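Notes for getting from Rescue Diver to your first dive leader course. Last touched 24/10/2024, will tidy up when I get a minute. Written for Mulholm club people mostly but should work elsewhere.

## Before you sign up

Check your logbook first. Not your memory of it, the book. Raili Karppinen runs the course at Mulholm and she goes through it page by page, and she'll hand it back if the entries are just a date and "nice dive". Needs depth, time, gas in and gas out, who you dived with, signature.

What she wants to see:

- 50 logged dives, at least 13 of them in water colder than you'd like
- rescue ticket plus a first aid card that's still in date
- a medical signed by a doctor, not the self-declaration form
- some night, some low vis, some navigation

If you're short on night dives get them done before January. The quarry road shuts when it snows and then you're stuck with the pool.

Book the medical early. Mine took 3 weeks to come back and I nearly missed the start.

## Step 1: sort your kit out

Do this a month ahead, not the night before. Regulator serviced, BCD holding air overnight, fresh battery in the computer. If you've got anything new, dive it a few times before the course. I turned up with a new Stureo drysuit I'd worn once and spent the first day upside down.

Carry as well:

- two surface marker buoys and two reels (one will jam)
- slate and two pencils
- spare mask, in a pocket you can reach with either hand
- cutting tool, small, not a great big knife on your leg
- whistle

Weights. Redo your weight check with the exact kit you'll use. Near empty cylinder, 3 metres, hold the stop without finning. Sinking means take some off. Write the answer in your logbook becuase you will forget it.

## Step 2: theory, a bit each evening

Eight evenings is plenty if you actually do them. I did it in four and had to resit the physics.

Order that worked for me:

1. Pressure, volume, density. Do the sums by hand first, calculator after.
2. Gas planning. Learn to work out your own breathing rate and then a nervous beginner's, which is a lot more.
3. Decompression tables. Yes, everybody has a computer. You still get asked.
4. Physiology. Ears, lungs, cold, narcosis.
5. Dive management. Boring. Half the exam.

Find one place to study and leave the books there. Clear table, decent light, phone in another room. I moved from the sofa to a proper table in the second week and got through twice as much.
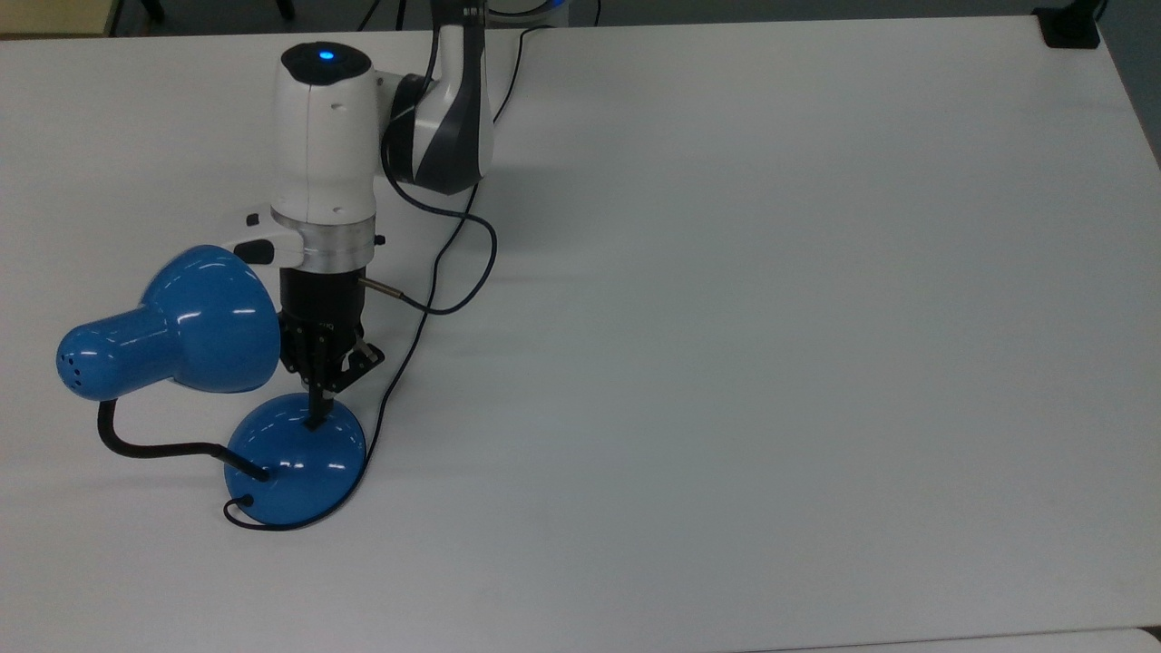 ## Step 3: skills to demonstration standard

Big change from earlier courses. Doing the skill isn't enough, you have to do it slowly enough that a beginner could copy it. Every movement bigger than feels natural. Pause between parts.

Start with mask clearing, everyone thinks theirs is fine. Get someone to film it. Onni Pesonen filmed mine and I looked like I was swatting wasps.

Work through these in the pool, kneeling first and then hovering:

- mask flood, clear, remove and replace
- regulator recovery, both methods
- sharing gas, as donor and as receiver
- hover for a minute with hands still
- putting up a marker buoy without changing depth

The buoy is where people come unstuck. Practise with a small puff of air, let go early, keep the reel away from your body. If you feel yourself going up with it, drop the reel. Reels are cheap.

Fix one thing per session. Trying to fix five at once just makes you cross.

## Step 4: briefings

You'll give a lot of these. Keep it short. A cold person in a hood takes in nearly nothing after a couple of minutes.

My running order, on the slate every time:

- site: entry, exit, depth, anything that bites or snags
- plan: route, max depth, time, turn pressure
- people: pairs, who leads, who follows
- signals: only the ones you'll use plus anything odd
- lost buddy: look for one minute, then up
- emergency: where the oxygen is, who phones, what number

Say the turn pressure twice and then ask somebody to say it back to you. Asking "everyone ok with that?" gets you nods and nothing else.

Practice on dry land. I did mine to the van.

## Step 5: leading real divers

At Mulholm you lead 8 dives under supervision. Raili picks your group and she picks them on purpose, so expect one who shoots off, one who hangs back and somebody with a leaky mask.

Things that helped:

Go slower than you want. Then slower again. Your pace should suit the slowest diver, and the slowest diver won't tell you they're struggling.

Look back every few fin kicks. Swim slightly sideways if the vis allows, then you see them without stopping.

Ask for gas early, before you think anyone needs it. Get the number on fingers, an ok sign tells you nothing.

Pick your turn point before you get in and stick to it. The Miettinen wreck is the usual route and it's always tempting to go round the bow for one more look. Don't. I did, had a diver at the stop with less than I'd planned, and Raili had me do the whole dive again. Fair enough.

If it goes wrong, stop everyone first. Signal, gather, hold on to something if there is something. Then deal with it.

## Step 6: rescue scenarios again

You did these for your rescue ticket but now you're running them. Someone else does the towing while you give orders, keep the rest of the group together and watch the clock.

Give jobs to people by name. "Somebody get the oxygen" means no one gets it.

Oxygen kit: open it, put it together, check the pressure, pack it back up. Do it till it's easy in thick gloves. The club's is in the green box on the Lunano, under the port bench, and the lid sticks so pull from the left corner.

## Paperwork and after

Hand in all at once:

- logbook, signed
- medical and first aid card
- theory result
- supervised dive sheets, all of them, Raili doesn't keep copies
- one photo for the card

Card takes a few weeks. You can't lead on your own until it arrives, the temporary slip only covers you with an instructor on site.

If you fail a part you only resit that part. Plenty do, mostly gas planning or the buoy. Ask for a pool slot straight away while it's fresh, the sheet is on the inside of the compressor room door.

Dates for the next course go up there too. Still to add to this page: boat handling notes and the tide stuff for the outer sites.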